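Porridge, Pottage and the Motham Breakfast: What One Town Ate Before Work
Student project report by Glória Barros

1. How the project began

My grandmother never sat down to breakfast. She stood by the stove with a bowl in one hand and talked to whoever was passing, and when I had to choose a subject for my local history project I found I kept coming back to her. I wanted to know what people in Motham ate in the mornings when the Tavares mill was still running, and when it changed.

I had planned to look at all three meals, but my tutor very kindly talked me out of it over a cup of tea, and I am grateful to her.

2. Where I looked

My main source was the set of household account books kept in the Juna reading room. There are 186 of them, some only a few pages long and one so swollen with pasted-in recipes that it no longer shuts. I read them through July, mostly in the afternoons, when the light was better. I also spoke to 20 older residents, who were generous with their time and even more generous with cake.

Altogether I noted 852 entries that mentioned a morning meal. I had hoped for over 1,000, but a good many pages from the Biren Street houses had been damaged by damp and I did not want to guess at the words.

3. What I found

Oats come up again and again, as I expected. What surprised me was how often they were bought with barley and cooked together overnight in the bottom oven. Several people remembered this well – one lady told me the crust round the edge was fought over by all the children in the house. Bread and dripping was the usual choice on washing days, when the stove was wanted for other things.

Boxed cereal appears slowly. At first it is written down as a treat, next to sweets and ribbon, and then quite suddenly it is simply part of the weekly list. Most of the people I spoke to linked this with the mill changing its shifts, so that the family no longer ate together.

4. Bowls and spoons

I had not meant to write about crockery at all, but everybody wanted to talk about it. Grown-ups in the older stories ate from whatever was clean, while a child's bowl was a private possession and woe betide the brother who borrowed it.
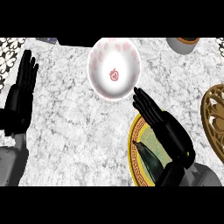 Two sisters could still describe the pattern on theirs, though the bowls themselves were broken long ago, and they disagreed very happily over which of them had the blue one.

5. What I would do differently

I would record the interviews properly, as my handwriting gets worse the more interesting the talk becomes. I would also like to go back to the Biren Street books with someone who knows how to read damaged paper. The barley recipe is copied out in my notebook, and I have left a second copy at the reading room for anyone who would like to try it.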